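Rerley

Rerley is a mostly residential neighborhood on the east side of Alirel, set on a long, low hill between the Stomus Canal and the old freight line. People who live there tend to call it "the Hill," although the climb is gentle enough that most visitors never notice they have made it.

History

The land was orchard country until the canal was dug, and a few of the side streets still follow the crooked lines of the old farm lanes. Brick rowhouses went up first near the water, for families who worked in the warehouses, and the bigger frame houses with their deep porches came later along Ibarra Avenue. When the warehouses closed, many of them stood shut for years before being divided into apartments, studios and small workshops.

Streets and housing

Ibarra Avenue is the main shopping street, and a very pleasant one to wander along on a mild evening, with bakeries, a hardware store, two barbers and a good many places to sit down with a coffee. North of the avenue the blocks are quiet and leafy. South of it the buildings are taller and closer together, and rents are usually a little lower - though the gap has been closing.

Getting around

The 42 bus runs the length of the avenue and reaches downtown Alirel in 40 minutes. Drivers have an easier time of it outside rush hour, when the canal bridge backs up. Street parking is by permit south of the avenue.

Parks and events

Stomus Green, beside the canal, has a playground, a bandstand and a walking path that continues to the old lock. The neighborhood street fair is held there each July, with music until dark. 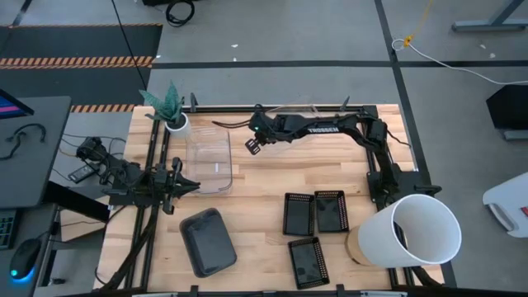 Tabletop with two black robot arms and a clear plastic container.

See also

Alirel
Stomus Canal
Ibarra Avenue

Last edited Apr 17, 2024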